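## Cleaning a coffee spill from a white matte tabletop

Applies to laminate, powder-coated metal and painted board. Do not use on oiled wood or unsealed stone.

Coffee with milk leaves two residues. The coffee fraction stains, and the milk fraction leaves a thin film of fat and protein. Plain water removes most of the first and spreads the second, so a surface wiped only with water often shows a dull patch under side lighting. On a matte finish the patch is easier to see than on gloss.

### Materials

- Paper towels or a dry absorbent cloth
- 2 microfiber cloths, one for washing and one for drying
- Neutral dish soap
- Warm water, 1000 ml
- Isopropyl alcohol, for old marks only

Kubiak wipes or a Gronex cloth can replace the washing cloth. Do not use the green side of a scouring sponge. It polishes matte finishes and the shine is permanent.

### Procedure

1. Move the cup clear of the liquid. Check the base before setting it down again. A paper cup with a wet base will print a ring wherever it stands.
2. Pick up any grounds or crumbs with the corner of a damp towel. Grit dragged under a cloth scratches.
3. Lay a folded paper towel flat on the puddle and let it absorb. Do not rub.
4. Lift the towel straight up. Repeat with a dry one until nothing more transfers.

Work from the outer edge toward the center in all the steps that follow. The rim of a puddle dries first and carries the most pigment, so wiping outward pulls the color onto clean surface. 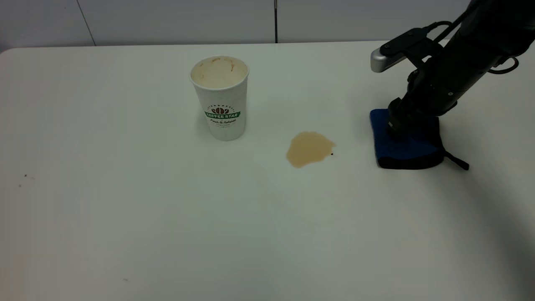 5. Add a small squirt of dish soap to the warm water. Dampen the first microfiber cloth and wring it until it no longer drips.
6. Wipe the area in overlapping passes, turning the cloth to a clean face after each pass.
7. Rinse the cloth, wring it, and go over the area again to remove the soap.
8. Dry with the second cloth. Include a hand's width beyond the original outline.

Check the result at a low angle with a lamp to one side. Any remaining film shows as a slight sheen. If there is one, repeat steps 5 to 8.

### Dried marks

Place a warm, damp cloth over the mark and leave it for 2 minutes, then wash as above. If a brown outline remains, put a little isopropyl alcohol on a cloth and dab the line. Test first on the underside or near a back corner.

Alleck cream cleaner also works on laminate, but it contains a fine abrasive. Keep it off painted board.

### Edges and joints

Check the front edge and any seam in the top. Milk that gets into a joint will smell within a day or so. Run a folded paper towel along the joint, then a damp one, then a dry one.

Drarum tops made before 2010 have an unsealed edge strip. Blot these only, and keep soapy water off the strip.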